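HELP WANTED - folding & tidying, Fumbridge

Need 2 people for August, maybe longer. Jolldale guest rooms, Fumbridge side. Jackets off beds and folded or hung, duvets straightened, pillows put right, laundry sorted. Mornings mostly, start 8:30. Up to 30 hours a week, less is fine, just say so when you write.

No experience neccessary. You should be OK on your feet and ok with stairs. Own car helps, the Broltent bus stops at the bottom of the hill but it's a walk. 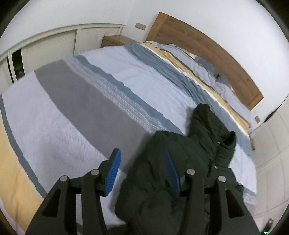
Coats and jackets: zip up, sleeves in, hood flat, fold in half. We'll show you the first day. Beds get done after the clothes are off them, not before. Please dont rush the duvets.

Paid every 2 weeks. Lunch included on full days.

To apply: short note to Kenneth Cairns, Jolldale office, 53 Jardine Road. Name, phone, which mornings you can do. No resume needed. Walk-ins ok before noon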